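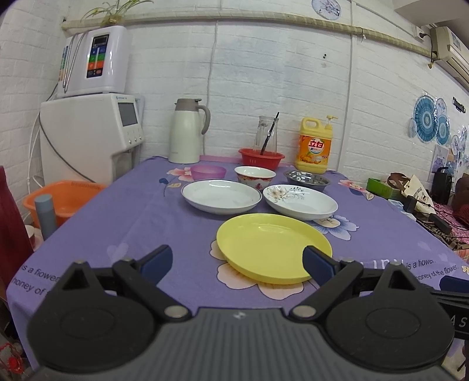
According to the day shift at Valtolach, a gripper needs looking after only once it has dropped something. We have heard this from them more than once, usually over the noise of something being swept up. The rest of us keep a short routine for the Neson hand-held unit, and the gallery opens with it at the plates.

Hand-held gripper, table set. Two blue pads to each finger, open at the near edge of the yellow plate. Pads get wiped before every session and changed in pairs – one new pad opposite an old one gives you a grip with opinions.

The hub on the left finger has a silver screw in it. Check it by hand, then with the driver, then leave it alone. Over 27 support tickets last October came down to somebody not leaving it alone.

Crockery order, for anyone resetting the table: plates at the front, bowls in a row behind. Steel goes on the right. The Wekano checklist says otherwise and is out of date.

Spare pads are in drawer 9, next to the drivers. Please put the drivers back.

Page last updated 9 February 2021.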